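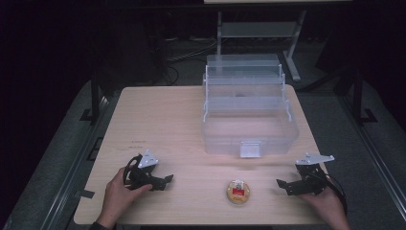 Karthikeyan Pillai doesn't think a clever network will rescue anyone from boring examples, and he told me so before I had my coat off. If you only ever record a job going well, he said, you end up with a system that has no idea what to do when it goes a little bit wrong, and in his experience everything goes a little bit wrong.

I'd come to Gelstead to talk about how you teach two arms to tidy up a snack table. I stayed most of the afternoon, and I could have stayed longer. Pillai is good company, and so is Chia-hao Wei, who kept leaning in to correct him.

The way they gather examples is wonderfully direct. A person takes a gripper in each hand, with the same sort of short jaws the arms will have, and does the task. White plates on top of the grippers give each one a pose, and the cables carry the rest back to the recorder. "You feel what the robot is going to feel," Pillai said. "You lose your fingertips. You've got two little jaws and you have to figure it out, and that figuring out is the part we want on disk."

I asked whether it wouldn't be easier to drive the arms directly.

"We did it that way until November," Wei said. "It was slow, and people got careful in a strange way. They'd stop in the air and think. With these in your hands you just reach."

The task they were working on when I visited sounds like nothing: something round and edible sits on the table with a small red-and-white thing balanced on it, and both have to end up in a translucent tiered box at the back, one in the bottom and the other in an upper tray. Pillai gets very excited about the balancing. Do you take the little one off first? Do you lift the two together and hope? People disagree, and for a while the data disagreed too.

"Gangadharan always took the top one with his left," Wei said. "Viorica did everything with her right and used the left to steady. Both fine! But if you pour them in together with no thought, the model tries to do both and bumps itself."

Their answer, at least for now, is a spoken line before each take. The person says which hand leads, and that goes in with the recording. Pillai told me it took him far too long to agree to this. He'd wanted the model to sort it out on its own, and he still thinks it could, with enough takes. Wei thinks life is short.

And the takes are short too, which surprised me. The best one I watched was over in nine seconds. A full set is 76 takes with the same objects, and then the box gets shifted, or turned, or swapped for another, and off they go again. I wondered out loud if that got dull.

"The first ten are fun," Pillai said. "Then there's a stretch where you hate the box. Then it gets fun again, and you start seeing tiny things. How you tilt your wrist so the jaw clears the edge. I never knew I did that."

I had a go myself, and was terrible. The jaws close sooner than you expect, and I kept wanting to use a thumb I didn't have. My second attempt sent the little one rolling, and I started to apologize and put everything back to the start. Wei stopped me – keep going, pick it up, finish. That was a good one, apparently. A drop followed by a recovery is worth more to them than another clean pass, and they keep every one where the person carries on to the end. What they throw out is the take where someone gives up halfway, or reaches in with a bare hand.

What about light? They record with the room dark a good part of the time, and with it bright for the rest. Pillai said an early model, the one they called Reddy, did beautifully in the evenings and went to pieces in the mornings. "It had learned our schedule," he said, and laughed so hard that Wei had to finish the story. (They retrained it with both, and it improved. The name stuck to the folder.)

The clear plastic is its own headache. Edges shine in one take and vanish in the next, and the depth readings go right through. Wei's view is that you should lean into it and bring in more clear boxes, cloudy ones, scratched ones. Pillai would like a week of cardboard first. They were still arguing about this when Peadar Ó Dálaigh came by to ask for the table.

Next up is crackers in a paper sleeve, which neither of them has managed to do neatly with the grippers yet. Pillai showed me his best attempt so far, and there were crumbs all the way to the latch.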